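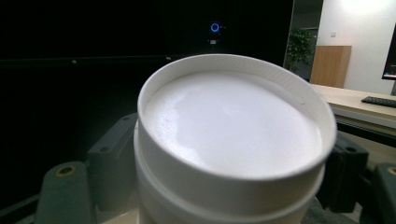

# Visit to the Drilari student gripper project

14/06/2020

Ilango Reddy runs the student project at Drilari and had offered to show a few of us through since our own robotics club is trying to decide what to do next year. Four of us went, three parents and me. We signed in at the front counter, got visitor stickers and were taken up to the first floor.

The project is in its second year. There are 20 students on the books, from Year 9 up to first-year uni, and they work in small teams. Six were in on the day we went. Ilango said attendance is always thin when assignments are due.

The work is on hand-held grippers. A student holds the tool, picks up an object with it and puts it down somewhere else, and a camera on the tool records the whole thing. The recordings are then used to train a small robot arm to do the same job. Last year the students drove the arm directly with a game controller, and Ilango said it took most of a term to get a usable set of recordings. With the hand-held version a new student can be recording on their first afternoon.

The tool is the group's own design, called Chacko. It is on its third version. The first had fingers that flexed too much, and the second was too heavy for the younger kids to hold for a full session. Spare fingers are printed on site and take a bit under two hours each.

We watched a Year 10 pair do their set. One worked the gripper and the other kept the log sheet. Each recording gets a number, the name of the object, the start position and a yes or no for whether the pick was clean. Their target for the month was 126 good recordings and they had 33 to go. They swap roles every fifteen minutes. Anything with a fumble in it is kept but goes in a separate folder.

White objects have given them a fair bit of trouble. Under the lights the top of a white container can go nearly blank on camera, and the software that checks the recordings loses the rim. One team is trying different exposure settings and another wants to leave the settings alone and record at different times of day. They hadn't settled it when we were there.

After that we were shown Rastance, the program they use to sort and trim the recordings. Two of the uni students wrote it. It is plain to look at but quick, and they said they would share a copy with our club once the install notes are written up.

I asked about cost. The printer and the arm were already there, so the main spend has been on cameras, screws and filament. Ilango's advice was to build two grippers from the start, as one is usually in pieces on the bench.

A few notes for our own planning:

- Sessions run for two hours. The younger students get tired after that and the recordings get sloppy.
- The log sheet is still on paper. They tried a tablet and went back.
- New students do a safety talk and one practice set before anything they record is kept.
- Parking is behind the building and fills up early.

The next event is the Dresness challenge in August, where teams have to get an arm to clear a bench of mixed objects without anyone touching it. Drilari is entering two teams. Visitors are welcome, and I have asked Ilango to send the times through. If you want to come along, let me know so I can work out cars.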